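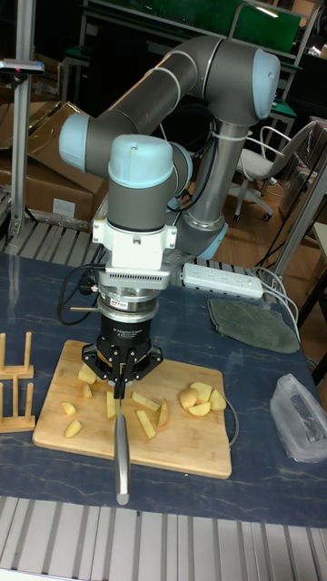 Potato time! The arm has the knife, and the potato is already in pieces.

Hi, I'm Peninah Mwakalinga, and I teach robots to do kitchen jobs. When I tell kids that, the first thing they ask is "Do you yell at it?" (No. Well, once.) The second thing they ask is how you teach something that has no ears, no eyes like yours and has never been hungry in its life. So let's talk about that!

Our arm is called Simiyu. It lives in our lab in Pestanville, and it's very strong and very good at holding still. What it doesn't have is any idea what a potato is. If I switched it on and said "chop, please," it would just stand there.

You could try writing down every tiny move for it. Go down a little, go left a little, push, stop, go up. Try that with something you do every day, like buttering toast. How hard do you push? When do you turn the knife? You know how to do it, but it's really tricky to put into words, and potatoes make it worse, because every potato is a different shape and they roll.

So we show it instead. There are two ways we do that.

Way number one: holding its hand

Do you remember somebody holding your hand while you learned to write your name? It's pretty much that. I put the arm into a soft, floppy mode, where the motors only hold up the arm's own weight, and then I can push it wherever I want with my hands. While I move it, the computer writes down how every joint is bent, many times each second. Joints are the bendy places, like your shoulder, your elbow and your wrist. Simiyu has those too, and you can spot them in the picture by their light blue caps.

Way number two: the copycat way

For chopping, I like to keep my fingers far away from the blade, so I use remote control. I sit at a desk and hold a handle we call the Hudik. When I move the Hudik down, the arm moves down. When I tilt it, the gripper tilts. (The gripper is the black hand with three fingers, the part holding the knife.) It feels a bit like a video game, except that if you mess up, you have to pick potato off the floor.

Above the gripper there's a silver ring, and I love that ring. It's a force sensor, so it feels pushing and pulling. A potato pushes back when you press a knife into it, and a cutting board pushes back a whole lot more! The ring lets the robot notice the difference, so it can learn when to stop pressing.

One time through is called a demonstration, or a "demo" if you're in a hurry. One demo isn't enough, because then the robot only knows about one potato. For our chopping project we recorded 675 demos. Big potatoes, small potatoes, long skinny ones, and one that looked like a duck. I was so tired of potatoes by the end of February that I ate rice for a week.

After that, a computer program looks at all the demos and hunts for patterns. What did the arm do when the piece was wide? What did it do when the ring felt a hard push? Bit by bit it builds its own set of habits, and then we let go of the controls and watch. The first try was terrible! It chopped the air 5 times and stopped. We recorded more demos, starting from the spots where it got mixed up, and it got better.

Try it at home (no knives!)

Get a friend, a blindfold and a banana. Your friend is the robot and wears the blindfold. Stand behind them, hold their wrists gently and peel the banana using their hands. Do it three times. Now let go and ask them to do it alone with a new banana.

Which part did they remember, and where did they get stuck? That's where you'd record your next demo. Then eat the bananas.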